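Zwischenbericht an die Nicholas-Stiftung
Vorhaben Prellano, Beschaffung und Mittelplanung
Berichtszeitraum bis Ende März
Verfasst von Gwawr Gape

Im Berichtszeitraum wurden die Handgreifer beschafft und die Aufnahmen zum Umgang mit kleinen Alltagsgegenständen begonnen. Schwerpunkt ist das Sortieren und Einräumen von Textilien und Kleinteilen in Schachteln.
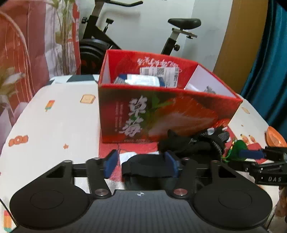 Bisher liegen 1.037 Aufnahmen vor, davon sind 313 geprüft und freigegeben. Die Prüfung dauert länger als geplant. Chun-yin Yang hat deshalb 46 Arbeitsstunden aus dem Posten Schulung in den Posten Auswertung verschoben. Der Gesamtbetrag bleibt unverändert.

Für das nächste Quartal beantragen wir Ersatzpolster für die Finger, zwei weitere Speichermodule und einen Transportkoffer. Das Angebot von Trinton liegt vor, ein Vergleichsangebot aus Flullholm steht noch aus. 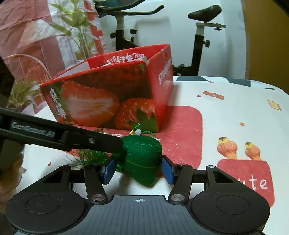 Die Anschaffung eines stationären Roboterarms stellen wir zurück. Chang-ho Baek rechnet mit einer Lieferzeit von 52 Tagen, und vorher müssen Stellfläche und Stromanschluss geklärt sein. Die dafür vorgesehenen Mittel bitten wir ins nächste Haushaltsjahr zu übertragen. Einen Wartungsvertrag schließen wir bis dahin nicht ab.

Offen ist noch die Versicherung der Geräte außer Haus. Branwen Powell reicht die Unterlagen zusammen mit der Belegliste nach.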